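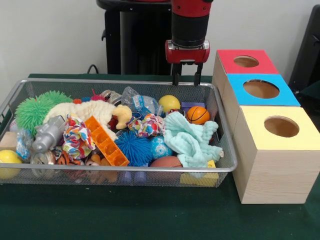 October 9, 2021 - Cedlow bench, mixed basket sort

Run halted at pick 239. Gripper closed on soft fabric, width reading stayed above the empty threshold, arm lifted with nothing held and carried on to the box. Same fault 3 times before I stopped it. Log buffer was full at 3072 lines, so the first miss is lost. Amarachi Ajayi has cut closing force to 80 per cent - no change yet.

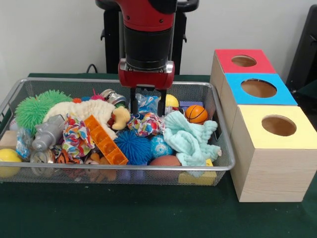 Why did the arm not stop itself? The hold check runs once, at closing, and is not repeated after the lift.

Second check to be added at the top of the lift.

Recent entries
Riltent cable chafe
Pacheco e-stop test
Sedside gripper zeroing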